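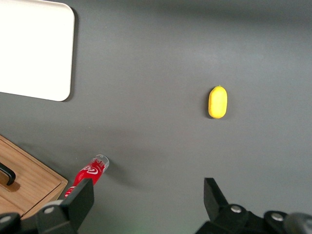
Ticket: Table in the Osiveo room will not stay clear
Posted in May by the Lorkadico facilities desk

Status: open, again

Reported Monday, 9:18 a.m.
User says the gray table has "stuff on it." Asked for specifics. Got: one lemon, one Coca-Cola bottle on its side, a white board with rounded corners, a wooden box with a black handle. User would like the table back by lunch.

First check
Lemon is small, very yellow, and I have my doubts about it. If it's real, it goes to the kitchen. If it's plastic, it goes to the play corner, where it should have been all along. Asked the user to squeeze it. User replied that squeezing was outside their job description.

Second check
Bottle lying down. The table rules (version 4, taped inside the supply closet door) say bottles stand up or leave. Told the user to stand it up. User asked which way was up. I said cap end, and marked that part of the ticket resolved.

Third check
White board. Kelemen calls it a tray and Skedov calls it a cutting board, so each team is waiting for the other one to put it away. I have ruled that it's a tray on weekdays. Kelemen has appealed.

Fourth check
Wooden box. Pulled the inventory sheet, all 200 lines of it, and the closest match is "box, misc." Shelf for "box, misc." is full of other boxes, misc. Box stays where it is until somebody empties the shelf. Please don't put anything on top of it. That is how the last shelf got started.

Workaround
Push everything to one end and use the other end. I know this isn't a fix. It has been the workaround for 2 years and it holds up better than most of our fixes.

Next step
Kitchen to rule on the lemon. Ticket stays open until they do.

3 comments

deskside_b: Kitchen says they don't take lemons without a form.

room4regular: Can we at least agree it's a cutting board?

deskside_b: Not in this ticket. Open a new one.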